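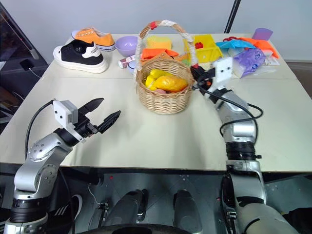 Work table for the basket task, with both arms in reach of the table.

Call for participants: household chore study

The Cirwood Household Work Program invites adults to take part in a study of ordinary chores performed by people and by machines. Sessions will be held at the Erkcombe site throughout June. Applications are open from 2018-04-08 until all places are filled.

The study asks whether a two-armed machine can yet be trusted with simple jobs in the home, such as picking up a basket by its handle or clearing a crowded table. Our earlier trials produced 2,166 recorded attempts. Opinions within the program differ on what those attempts show, and we now seek the judgment of people who do such work every day.

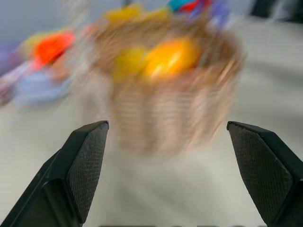
Nattawut Ruangrit

Participants will perform a set of chores by hand, watch the machine attempt the same chores, and rate each attempt on a written form. The views from the grippers will be shown on a monitor during part of the session. No technical background is required.

Applicants must:
be 18 years of age or older
do housework, cleaning or shop-floor stocking at least three times a week
be able to stand for one hour with breaks

A total of 288 places are available. Each session lasts up to 900 minutes, divided over four visits. Travel costs within Erkcombe are repaid on presentation of receipts.
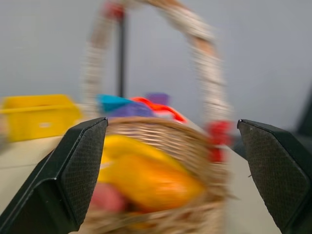

Basket with arched handle, between the gripper fingers.

Participants may withdraw at any time. Recordings will be kept by Cirwood and will not be passed to employers.

To apply, write to Kanyarat Jitpraphai, Participant Office, Cirwood, Erkcombe. State your usual type of work and the visit times that suit you.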